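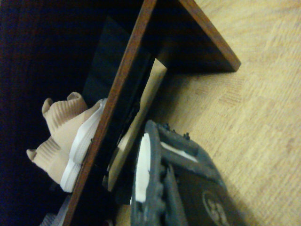
Workshop > Notebook > January

Open day went off fine, and I'm writing this while my feet still hurt, so forgive the order of things. (Graziella, you asked for notes on what to keep for next time. They're in here somewhere, keep reading!)

We opened the doors at 10 and I'd planned a nice calm warm-up with the pick-and-place bench. Nope. The first group walked straight past it to the shoe rack and stayed there. I get it, everybody has a shoe rack, everybody has opinions about shoes. A man from Davement spent ages asking me why we don't just scan the whole rack once and work off the model, and I said we tried that before the holidays and the dark soles came back as holes. He wanted to see the holes. So I dug out the old depth plots on the laptop and we had a little side show going at the end of the table, which I'd do again on purpose, people loved seeing the ugly data.

Numbers, before I forget. We logged 50 tries on the rack over the day. I haven't sorted the grasps from the near misses yet, Roswitha has the log and she's stricter than I am about what counts, so I'm leaving that column blank until she's been through it. Stops: 6, all of them me on the red button, no faults from the controller. Two of those were kids leaning over the tape and one was me being jumpy.

Things I noticed on the rack:

Knit uppers are still the hard ones. The beige sneaker has that ribbed, sock-like upper and the fingers just sink in, so the force reading climbs slowly and the grasp check can't make up its mind. Coming in on the sole would be much better but when the white sole is pressed against the side board there's no room for a finger. Need a nudge move first. I've been saying this since fall, I know.

The dark grey one with the chunky tread is great to grab and horrible to see. Close up, the wrist camera gets plenty of texture off the lugs, but from the approach pose it's one dark lump and the planner goes conservative. I dropped the approach speed to 20 percent for the public anyway, so nobody in the crowd minded. It looked thoughtful, somebody said. I'll take it!

Lighting: parquet very bright, inside of the rack very dark, and the auto exposure picks a side. After lunch I locked exposure by hand and it felt steadier, but I changed the finger pads at the same time (yes, yes, one thing at a time), so don't quote me. The pads are the Clekora ones, the softer set. I want a proper A/B on those before we order more.

Graziella took the Vitale people around at 2 and they had the best question of the day, which was what the arm does if the rack itself moves. Right now it does nothing clever. It re-plans from the next frame and hopes the side boards are still where it thinks. I wrote "rack pose!!" on my hand and I'm copying it here so I can wash.

Sign-in sheet came to 91 names. We ran out of the printed handouts well before closing and I was drawing the gripper on the backs of Flavex flyers, sorry Flavex.

For next time: taller screen for the wrist view, because the back row couldn't see a thing. Move the tape line out a bit. Coffee nowhere near the controller. And somebody other than me talking after 3, my voice was gone.

To do: exposure test on its own, same pads. Nudge move, first version, even a dumb one. Get the log back from Roswitha. Label the spare cables while I still remember which one is flaky.

Recent entries
Depth holes on dark soles, more plots
Finger pads, first impressions
Tape line and e-stop check before visitors
Cable drawer, again
Roswitha's grasp scoring rules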